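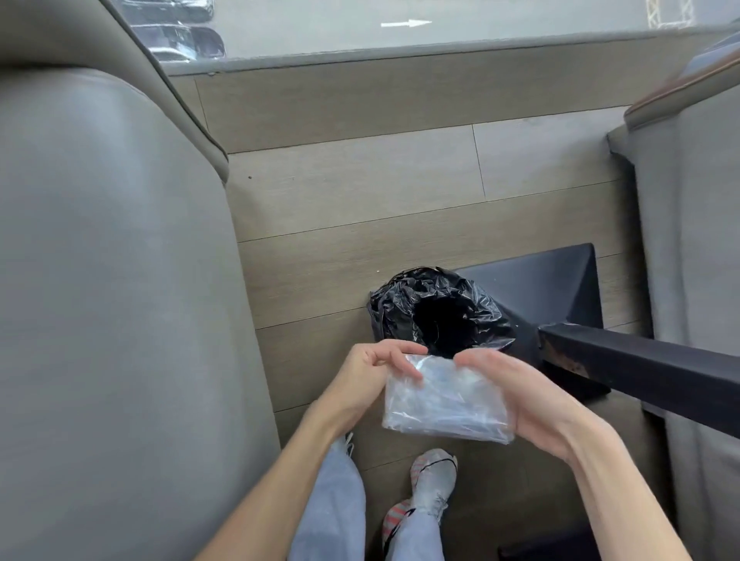

Folla Project, weekly operations meeting
8 September 2024, by phone
Chair: Gholamreza Vahidi
Present: site leads for Dogbe and Cakwood, hardware, training, safety

1. Minutes of the last meeting
Approved with one correction. The spare wrist joint went to Cakwood, not Dogbe.

2. Pinch incident at Dogbe
The Dogbe lead went over the report. The arm was running the booth cleanup task: pick up packaging, hold it over the bin, let go. It closed on a clear plastic packet and would not open. The release command was logged as sent and the controller showed the gripper as open. The operator reached in to pull the packet free and the fingers closed again on the side of the thumb. Bruising, no broken skin. First aid was given on site and the operator finished the shift on desk work.

Hardware found two faults. The position sensor on the left finger had slipped on its shaft, so the reading was wrong. The controller also retried the grasp after 4 seconds without asking, a setting left on from bench testing. Either one alone would probably have caused a dropped item and nothing more.

The stop button was working. It was mounted on the far side of the table and the operator could not get to it from between the seats. Safety asked why the site check had passed it. The check sheet only asks whether a button is fitted.

Agreed:
Auto retry off at all sites. Done at Dogbe, Cakwood to confirm by Tuesday.
Stop button to be worn or clipped to the operator's side of the table.
No hands inside the reach of the arm until power to the gripper is cut.
Check sheet to be rewritten. Safety to send a draft.

3. Clear film
Training reported that thin clear plastic is still the worst item in the set. In the last 200 attempts, the arm missed the packet or lost it 12 times before reaching the bin. Crinkled film throws glare and the depth reading drops out. Black bin liners give trouble too, as the opening reads as a solid dark surface.

By hand the task goes two-handed, with the packet held at the sides and brought in low between the seats. The arm has one gripper and comes in from above. Training wants more recordings done by hand in the booth before the arm runs again. Cakwood questioned the cost. The chair approved 7 more sessions, with a review after that.

4. Table bases
Cakwood asked whether the arm could be clamped to the metal leg of the table. Hardware said no until the load has been checked. Carried over.

5. Trillatar shipment
Replacement sensors are late. Dogbe stays stopped until they are fitted and tested.

6. Next meeting
Same time next week. The Dogbe lead will bring the full controller log.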